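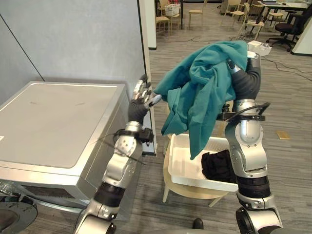 5 min read

My grandmother wouldn't let anybody in her kitchen say the word "slime." She kept two ponds out back at Mendgate, full of fat old tench, and if you came in with your sleeves shiny from handling them she'd tell you that was the fish's coat you were wearing and you ought to be ashamed of yourself. I thought of her a lot this June, standing in rubber boots beside a tank at the Skelham hatchery, getting a lecture on exactly the same subject.

I went up there to write about trout prices. I came home wanting to talk about mucus, and I've been ruining dinners with it ever since.

So, fish mucus! Every bony fish you've ever picked up is wearing a thin layer of it, made by cells in the outer skin, most of them a kind called goblet cells (a name I love). Our outer skin is dead on top, a sort of shingle roof. A trout's skin is alive right up to the surface, with water full of bacteria and fungal spores washing over it all day and all night, and the mucus is what stands between the two. It gets made constantly and it gets shed constantly, and a lot of whatever landed on it goes away with the current.

That much I could have guessed. What I didn't know is how much is going on inside the stuff. There's lysozyme in it, the same enzyme we have in our tears, which chews holes in bacterial walls. There are small proteins called antimicrobial peptides that do their own kind of damage. There are even antibodies, including a type found in bony fish that does a lot of its work out on the skin and gills, where ours would be busy in the gut and the nose. Plus there's a whole population of harmless bacteria living in there, taking up the parking spaces.

Fenna Segers runs the health side at Skelham, and she is the one who put me in the boots. She has a notebook for the tanks going back to her first season, and on the Wednesday I visited she was swabbing fish from tank 498, which had been moved the day before. Moving is rough on them. A net scrapes, a dry hand scrapes, and wherever the coat comes off you've got bare living skin with an open door in it. A few days later you might see the gray cottony patches that mean a water mold has walked in.

"People look for the patch," she told me. "I want to know about the week before the patch."

Her swabs go into little tubes with long numbers (the one she handed me was 3931, and I was so afraid of dropping it that I held it with both hands) and then off to Jansen, the lab in Cirville that reads them. They come back with a measure of lysozyme and a few other proteins, and she lays that next to the water temperature and the feed and whatever else happened in the tank. It's slow work. She takes 5 fish from a tank each time, never the same spot on the body twice running, and she won't draw any line through her dots until she has a full season of them.

Stress is the part I keep turning over. When a trout gets scared or crowded it puts out cortisol, same as you or me in traffic, and a short burst can send it pouring out extra mucus. A long stretch of it is another matter. The skin has trouble keeping up, and the fish that looked fine at feeding time is wearing a thinner coat than its neighbors. How thin is too thin? I asked that three different ways and got three shrugs, all of them polite. Species matter, age matters, the season matters a whole lot. A spawning male is practically a different animal. 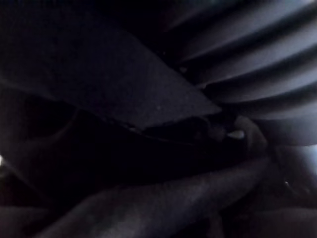
Not everyone in the business is sold on swabs, and I did go looking for the other side. Marking down lysozyme every couple of weeks is fine if you have a lab on call, was how Lindqvist put it to me over the phone, but a grower with 80 tanks and one pair of hands will get more from a good thermometer and a softer net. I read that back to Segers expecting a fight. She laughed and said the softer net was the first thing she'd bought.

They do agree on wet hands. If you fish at all, and you let some of them go, please get your hands wet before you touch one, and keep it off the dry bank and out of your dry shirt front. Rubber mesh is kinder than knotted nylon. Leave it in the water while you work the hook out if you can manage that – I usually can't, but I'm getting better.

I called my mother when I got home to ask what had happened to the tench. She said the ponds were filled in years ago and the fish went to a neighbor, carried down the lane in a tin bath with wet sacking over the top. Grandma walked beside it the whole way, and every few yards she made them stop so she could check that the sacking hadn't dried out.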